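**Robotics Club News - Jun 28, 2019**

What a spring it has been for the Grukbridge robotics club! We started May with an arm that could open and close on command and not much else, and we are heading into the summer break with one that students can send to a spot on the table, lower, close, lift and bring home again. If you came by during open shop hours you already know how loud the cheering gets when a piece makes it all the way.

The project is called Pistia (the students voted, and the floating water plant beat out a long list of superheroes). The goal is a sorting arm: pick up a small part, decide where it belongs, and put it there. Simple to say! The middle school group took on the gripper and the high school group took on the software, and for the first few weeks the two halves of the room barely spoke the same language. The gripper people measured everything in millimeters and the software people measured everything in motor steps, and one whole afternoon went into a chart that turns one into the other. That chart is now taped inside the cabinet door. Please leave it there.

Our biggest lesson this term was about practice runs. The students set themselves a target of 1000 logged pick attempts before the break, writing down every single one, good or bad. They got to 290 by the end of May and then really hit their stride, crossing the line with two meetings to spare. Of the first 290, 204 were marked as good picks, and going through the misses turned out to be the best part of the whole exercise. Most of them came down to the arm arriving a little crooked, so that one finger touched the part before the other and pushed it away. Slowing down the last bit of the approach helped a lot. So did checking that the two fingers were really level with each other before starting, a job that the younger students now do with great seriousness.

We also spent time on the question of what the arm can see. A camera placed low, by the fingers, gets a very different look at the room from the one you get standing beside the table. The two black fingertips are big and easy to find, and a tray of white pieces farther off goes soft and blurry. Students worked out pretty fast that "find the white thing" is a lot harder from there!
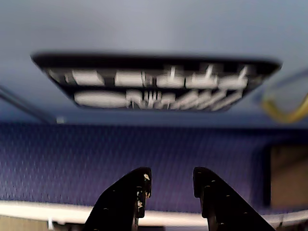
## Coming up in the fall

We will split into two teams again, named Amar and Qiu after the two practice programs the students wrote this spring. Team Amar will keep working on the pickup itself, with softer pads for the fingertips high on the wish list. Team Qiu is taking the camera side and wants to try having the arm pause and look again before it commits to a grab. Both teams will share the same arm, so expect a sign-up sheet and some friendly bargaining.

There are 20 places for the fall session. Returning members get first pick until the sheet goes up in the lobby, and after that it is open to anyone in grades six through twelve. No experience needed - half of this year's group had never held a screwdriver in a serious way. Bring a notebook, closed-toe shoes and a hair tie if your hair is long.

Members who borrowed a controller or a set of hex keys over the term, please drop them in the blue bin by the workshop door before the building closes for the summer.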